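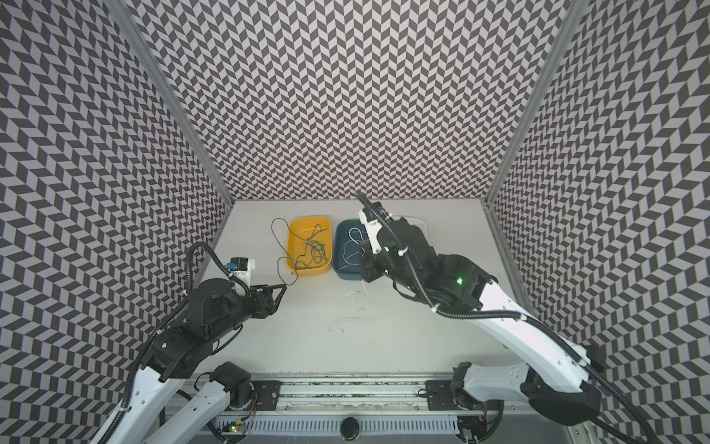 How Does a Robot Arm Pick Up String?

A robot arm bends at its joints, a bit like your shoulder, elbow and wrist. Each joint has a motor. At the end is a gripper with two fingers that open and close.

String is hard for a robot. A block keeps its shape, but string bends and loops a new way every time. So the builders at the Akley workshop put a small camera on each wrist — it looks where the fingers are going.

Two arms can share one table if they are bolted to the same metal rail. Then each arm's base stays put while the rest moves.

Words by Antonina Pavliuk

408 shares | 3 comments

© 2019 Akley | Contact | Back to top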